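Room check sheet, Cumoria guest house – Room 419
September 2021
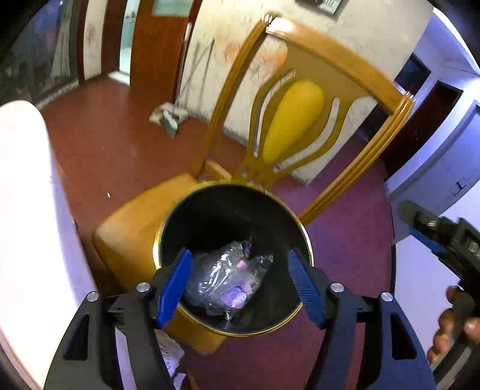
Comment from the evening shift: please stop passing bins that still have wrappers or plastic in them. Two rooms went through like that in April and I had to go back up.

1. Waste bin – not emptied. Clear plastic bag left inside. FAIL, redo before sign-off.
2. Bin rim, sharp edges – none felt. OK
3. Wooden chair, joints and legs – no wobble. OK
4. Chair back and top rail – firm. OK
5. Walkway to door, 40 inches clear – OK
6. Smoke alarm test – OK, logged under 1106

Bin to go back on the floor by the desk.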